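Operators wanted, Lemma project

Need 2 more people to teleoperate for the Lemma study, starting November. Paid by the hour, Horner building, mornings mostly. No robotics background needed, we train you.

Short version of the method: you guide the arm through a tabletop task, we log the wrist view and joint positions, a policy gets trained on it. So far 842 demos kept. Policy does fine on bin placements it has seen, gets worse fast when the bin is shifted or turned. So more variety, more hands, diffrent habits.
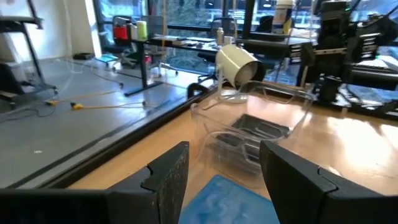

Shifts are two hours with a break. You should be ok sitting still, repeating the same move a lot, and saying when a run was bad. Gamers welcome, so are people who sew. Glasses fine.

To apply: couple lines on yourself plus which mornings your free, to Mahlet Tsegaye, Olleck lab desk. No resume. Tryout takes one shift, also paid.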